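Notebook, plastics bench, August

Sink-float, mixed IT housings, continued from last entry

Start 9:20. Picking up the Endport lot. Aim is the same: see whether sink-float alone gets an ABS fraction clean enough for Chatzigeorgiou to compound, or whether the flame-retarded material has to come out by hand before the granulator.

Feed is desktop housings and interior molded parts, plus whatever keyboard shells were in the same gaylord. Metal removed before weighing. Labels left on, as they would be at Zullwood in normal running. Resin marks read where present. Many of the inner brackets carry no mark that I can find, so they go down as "unmarked, gray" and get sorted with the rest.
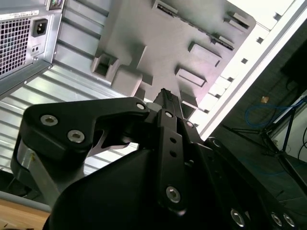

Granulated through the coarse screen, then the fine one. Coarse flake traps air along the broken edges and floats when it should sink. Saw this last time in the water tank and put it down to poor wetting. Added two drops of dish soap per beaker today and stirred longer. Better, but the coarse cut still leaves a raft on top that goes down if poked. Fine screen from here on.

Tank order:
Water first. Floats are PP and PE, as expected, with some foam and label paper.
Light brine second. Floats should be ABS and HIPS.
Heavy brine third. Floats should be PC/ABS and the flame-retarded styrenics. Sinks are filled grades, PVC, and stray wire.

Brine made up from the Clollari salt. It leaves a gray scum that has to be skimmed, and the hydrometer reads differently before and after skimming. All readings below taken after skimming.

Light brine floats came to 52 percent of dry feed. Higher than I expected for this lot. Either the lot is richer in plain ABS than the intake sheet says or the brine was drifting heavy as the water evaporated. Hydrometer at the end of the run was slightly above where it started. Did not top up during the run. Should have.

Dried everything at 60 °C on the mesh trays. The paper from the labels dries into flat gray crumbs that look like flake. Most of it blows off with the hair dryer. What is left will show up as specks in the plaques.
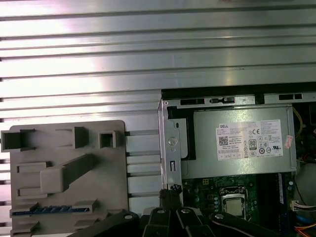
Evanthia Vlachopoulos, on reading the page above, wants the light brine run repeated before any percentage goes to Chatzigeorgiou. Her point is that a drift of that size would carry some PC/ABS into the floats, and a small amount is enough to spoil the impact numbers. She would also like bromine checked on the floats as well as the sinks.

Agreed on both. XRF is booked out until mid-afternoon, so repeat first.

11:45. Repeat run, same feed, lid on the beaker between stirs, topped up with water to the mark after every scoop. Hydrometer held. Floats lower than the first run, difference accounted for in the heavy brine fraction. First run result struck out. Not averaging them.

Rinse matters more than I had written down before. Salt left on the flake adds to the dry weight and will corrode the screw if it gets that far. Changed to two rinses in warm tap water with a drain between. Conductivity of the second rinse was near tap, so a third would be wasted water.
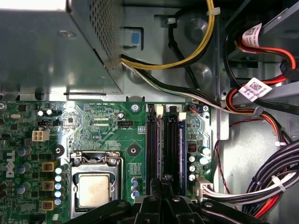 15:10. XRF on pressed pucks. Water floats: no bromine above background. Light brine floats: a low reading on every puck, not zero. Heavy brine floats: strong, with antimony alongside, so older FR grade. The low reading in the light fraction could be dust carried over from the granulator, which was brushed out but not vacuumed between lots. It could also be real, a lightly loaded grade sitting at the edge of the density cut. Cannot separate those from today's data.

Open items:
Vacuum the granulator, run a blank of clean natural ABS, puck it, XRF. If the blank reads bromine, it is the machine.
Ask Endport whether the keyboard shells can be kept out of the gaylord. They complicate the color as well.
Find the other hydrometer. The one in use has a chip near the stem.
Plaques from the repeat floats once dry. Hold the heavy brine fraction, bagged and labeled FR, shelf by the sink.
Order filter socks.

Brine saved in the lidded bucket, marked with today's reading. Trays still in the oven at 17:30.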